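Tondell Shared Workshop, robot build group
Minutes of the meeting held 6 August 2026

1. Minutes of the July meeting
Approved with one correction. The shoulder brackets came from Malell, and the invoice was for 622, which includes shipping.

2. Simulator
The bedroom world now loads on the workshop computer without crashing. Physics settings were copied from the Bragança file and the time step was left alone. Loading still takes 27 seconds, most of it wall textures. 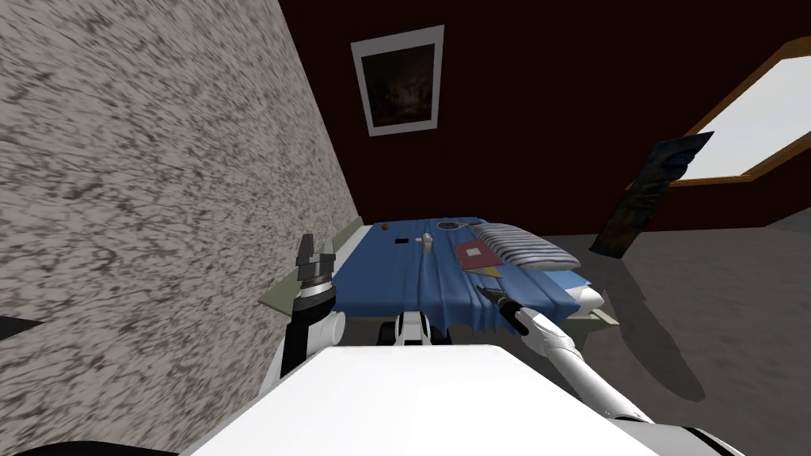 The first job remains bedside tidying, picking items off a mattress and handing them over at the side. Members went through the layout and agreed that the red item by the striped pillow is the best first target. The right gripper already reaches over the front of the sheet just below it, so the base does not need to move. The racket is back toward the wall and will wait until the reach limits are set. The orange ball is to be left out of the first set of runs.

3. Arm control
The Stunder driver board is wired on the bench but has not been tested under load. One member asked if the left arm could be parked lower between moves. Agreed to try it in the simulator before anything is changed on the bench. Gripper closing speed stays at the present setting.

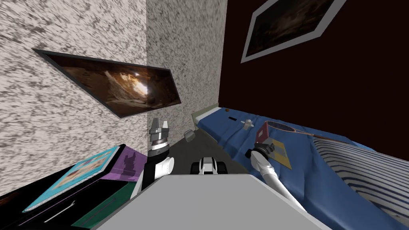 Approach angle took up most of the discussion. Two members want the wrist to come in from above, and one prefers a low approach along the sheet. With the box sitting on the yellow card and the racket head just above it, a low sweep could catch more than the box. Agreed to do 10 runs from above first and compare. Floor items, including the small gray cube by the corner, are outside this stage.

4. Money
The balance is 800 after the Malell invoice. A second power supply was approved. The request for a new bench vise was held over.

5. Actions
Park position for left arm: simulation group.
Ten runs from above, results to the shared folder: simulation group.
Load test of the Stunder board: bench group.
Label the cable bins: still open from July.

Meeting closed. Next meeting to be posted on the workshop door.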